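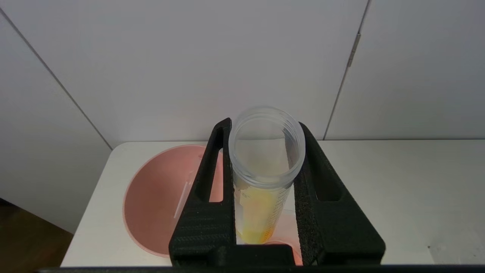
16/09/2020

Hallum Press to bring the Gastwood mysteries back into print

Long-unavailable detective novels by Shih-chieh Lui return this December, beginning with "The Trivodham Legacy"

Hallum Press is delighted to announce that it has acquired the rights to the Gastwood mysteries, the much-missed series of detective novels by Shih-chieh Lui, and that the first of them, "The Trivodham Legacy," will be back in bookstores and libraries this December after far too many years away.

Readers who grew up with these books will need no introduction to Inspector Dhillon, the patient, slightly rumpled policeman who would always sooner accept a second cup of tea than make an arrest before lunch. For everyone else (and how we envy you, coming to them fresh!), the novels are set in and around the river town of Gastwood, where the ferry runs late, the church roof is forever being paid for, and the leading families have been quietly feuding over the same strip of orchard for as long as anyone can remember.

"The Trivodham Legacy" opens with the reading of a will. Old Mrs. Trivodham has left her house, her orchard and a locked writing desk to a cousin whom none of the family has ever met, and by the time the cousin steps off the ferry, the desk has been forced open and the family lawyer has disappeared. Dhillon is called in to look into what everyone hopes is a simple burglary, and he spends a good deal of the first hundred pages just listening to people talk, which those of us who love him would not trade for any number of car chases.

There are four Gastwood novels in all. Hallum will publish two of them in the first year, in matching paperback editions with new covers and a hand-drawn map of the town, and the remaining two will follow the year after. The text has been reset from the author's own corrected copies, and a handful of lines trimmed from the original printings have been put back where they belong.

"I wrote the first one at my kitchen table, mostly at night, and I never quite believed that anyone outside my own street would read it," said Shih-chieh Lui. "People still write to ask me what became of the ferryman's daughter, and I have always felt a little guilty that I couldn't point them to a copy. Now I can. I have reread all of them for these editions, and I was pleased to find that I had forgotten who did it in the third."

The author has also written a new introduction to each book, with memories of the real river crossings, boarding houses and rainy vacations that found their way into the stories.

For collectors and longtime fans, a hardcover edition of "The Trivodham Legacy," limited to 1,000 signed and numbered copies, will be sold directly by Hallum. The first 50 orders will also come with a print of the Gastwood map, signed by the author and ready for framing.

Advance reading copies are available now for reviewers, booksellers and librarians. Reading groups are very welcome to get in touch too, and we will gladly send along a set of discussion questions, carefully written so as not to give away the ending.

Requests for review copies, interviews and cover artwork should be sent to the publicity department at Hallum Press.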